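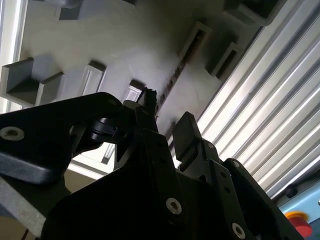
Gray plastic rack, seen from underneath

Farkham Shelving Library: Frequently Asked Questions

Last updated Mon 1 October

What is the Shelving Library?
We lend racks, shelf units and storage bins to people who need them for a short time. Most of our borrowers are moving, clearing out a garage or running a sale. We are based in Farkham, in the old Palacios carpet store. The entrance is on the parking lot side.

Who can borrow?
Anyone 18 or older with an address in Farkham or Zotness. Bring a photo ID and one piece of mail with your address on it. Schools and churches can borrow too, but the form is different, so please ask for it at the desk.

What does it cost?
Membership is $80 a year. Members pay nothing extra for the first two weeks of a loan. After that it is $5 per item per week. We take cards and checks.

Do I have to leave a deposit?
Only for the tall metal units. The deposit is $200 and you get it back when the unit comes back with all of its parts. If you paid by card, the refund can take a week to show up.

How much weight will a shelf hold?
It depends on the type. The tall metal units are rated for 300 pounds per shelf and 500 pounds for the whole unit if it is on casters. Plastic racks hold a good deal less. Each one has a tag with its own limit. Spread the load out and put the heavy things at the bottom.

Can I use a rack outside?
Metal units, no. Plastic racks can go on a covered porch. Please don't leave them in full sun for weeks at a time.

Do I need tools to put one together?
Plastic racks snap together by hand. Start with the feet, push the posts all the way in, and check that every corner sits level before you add the next shelf. For the metal units you need a rubber mallet, and we lend those at no charge.

A post is stuck and I can't get it out. What should I do?
Turn the rack on its side and twist the post while you pull. Don't pry it with a screwdriver. If it still won't move, bring the rack back in one piece and we will deal with it.

Do you deliver?
Not at this time. The flat-packed units fit in most cars with the back seat down. Vuker Van Rental is two doors away and has hourly rates.

What if something breaks?
Tell us when you return it. Normal wear is free. For lost or broken parts, we charge what the part costs us. The price list is on the wall by the desk.

Can I reserve ahead?
Yes, up to four weeks ahead, by phone or at the desk. We hold a reservation until closing time on the pickup day.

What are your hours?
Tuesday to Saturday, 10 to 5. Starting in November we close at 4. Returns can be left at the side door during open hours only.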